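Support case: Arai 3000 label printer drops off the network after sleep
Product area: Printers / Wireless
Status: Solved
Opened: January 26, 2021

Original report

We have an Arai 3000 label printer in the shipping corner of our shop. It prints fine when first turned on. If it sits for a while it goes to sleep, and after that the computer shows it as offline. Pressing the feed button wakes the screen but the computer still says offline. The only thing that brings it back is switching it off at the back and on again, and then it has to be aligned again, which wastes a strip of labels every time.

The computer runs Windows 10. We print from Oltex, the order program, and also from Notepad as a test. Same result in both. The router is a Grullamora, supplied with our internet service.

Already tried:
New USB cable (prints over USB with no trouble, but the desk is on the other side of the room and I can't leave it that way)
Removed the printer and added it again
Installed the newest driver from the download page
Turned off the firewall for one test, then turned it back on

Reply 1

Thanks for the list. Since USB works, the print head and the driver are probably fine and this is a network problem. Please do the following and post what you find.

1. Print the network page. Hold the feed button until the light blinks twice, then let go.
2. Write down the IP address on that page.
3. Let the printer go to sleep, wake it, and print the page again.
4. Compare the two addresses.

Also check which port the computer is using. Open Printer properties, go to the Ports tab and look for the line with the check mark. If it begins with WSD, tell us.
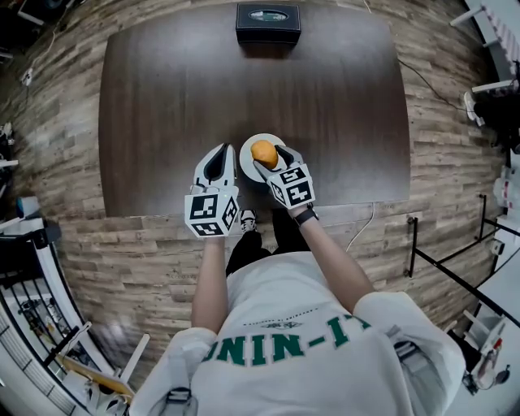

Tyra Tveit
Support Lead, Drivora Help Desk

Follow-up from customer

Printed both pages. The last part of the address was 20 before sleep and 30 after. I did it again and the second time it stayed the same, but the computer still said offline. The port is a WSD port.

One more thing I noticed. The sleep timer on the printer was set to 40 minutes. I set it to Never as a test and the printer stayed online all afternoon. I would like it to sleep overnight if possible, so I have put it back.

Reply 2

That tells us there are two separate faults. The router is handing out a new address when the printer reconnects, and the WSD port does not recover after sleep even when the address is the same. Fix both.

On the router:
1. Sign in to the router's admin page.
2. Find the list of connected devices and pick the printer. It may show up only as a row of letters and numbers. Match it to the hardware address on the network page.
3. Choose Reserve address and save.
4. Restart the printer and print the network page once more to confirm.

On the computer:
1. Printer properties, Ports tab, Add Port.
2. Choose Standard TCP/IP Port and type in the reserved address.
3. When Windows asks for a device type, leave it on Generic Network Card.
4. Click Configure Port and clear the box for SNMP Status Enabled. Windows uses that setting to decide whether a printer is online, and this model does not answer it after sleep.
5. Print a test page.

Leave the sleep timer as it is for now. If you have more than one computer printing to the 3000, the port steps have to be done on each of them. The router step is done once.

Tyra

Follow-up from customer

Did the router part first. The menu on ours says "Bind" and not "Reserve" but it seems to be the same thing. The address stays put now.

The port took two tries. The first time I added it, Windows hung on "Detecting TCP/IP port" for almost 20 minutes and I canceled. The printer was asleep. I woke it up, started over and it went through right away — might be worth adding to the steps.

Cleared the SNMP box. Let it sleep, sent a label from Oltex, and the printer woke up and printed it. It has been left overnight since then and the first label in the morning came out without anyone touching the power switch. Alignment is holding too.

Olesia Kostiuk

Reply 3

Good. I have added a line to the port steps in our guide telling people to wake the printer first. You can delete the old WSD entry from the Ports tab, but check that Oltex is not still pointing to it. In Oltex the label printer is chosen separately from the Windows default, under Settings, Output.

Marking this as solved. If it goes offline again, reply here with a new network page and the case will reopen.

Tyra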